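The Table Project: Where Should the Plate Go?

Sun 9 August
By a second-year student, Pomham

I picked tables for my project because I lay one every evening and had never once thought about it. The brief said to choose an ordinary household thing and look at it properly, so out went my first idea (the history of the Padilla footbridge, far too much reading) and in came plates, mats and where people put them.

My main question was simple. When someone is given a mat and a plate and left to it, where does the plate end up? I assumed the middle, every time. My tutor group at Mastport assumed the same, and we were all quite smug about it.

I started in May by asking people in the canteen to fill in a short form. I handed out 100 and got 47 back, which I'm told is good going for something printed on the back of old timetables! The form had a square for the mat and you drew your plate on it. Most people did go for the middle, but a decent number put it low down, close to where they'd be sitting. A few drew the plate off the mat altogether, and one drew a pizza.

After that I tried it with real things at home. I borrowed plates from the Civel hall cupboard, some round and some square, and used them for a fortnight. The square ones were much fussier. A round plate can be turned any way you like and looks the same, but a square one shows it straight away if it's a bit skewed, and I kept nudging mine back into line halfway through my tea. My sister found this very annoying.

Colour mattered more than I expected too. I'd planned to leave it out, but so many people wrote comments about it that I gave it a section of its own. Pale plates on a dark mat got the most praise. White on white was called "a bit hospital" by two different people who hadn't spoken to each other. Patterned plates on patterned mats — my gran's favourite — came last by miles.

The bit I enjoyed most was small things on plates. I wanted something that wouldn't roll or go off, so I used wooden blocks instead of food. Piled up and crossed over one another they take up very little room, and people then felt free to push the plate about. Spread out flat, they made everyone much more careful.

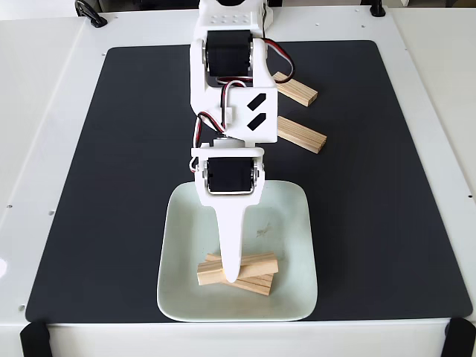 Does a plate need to sit in the middle of its mat?
It can sit wherever is comfortable to reach, and near the front edge suits plenty of people, especially on a large mat.

If I did this again I'd change the form. Drawing a plate is not the same as putting one down, and I think some people drew what they thought was correct. I'd also want smaller mats, as mine were so big there was space for the plate, a mug and most of my homework. And I'd wash the plates before photographing them, which I forgot on 2 occasions and lost marks for.

The forms are in the blue folder with my name on the spine, and the pizza one is at the front.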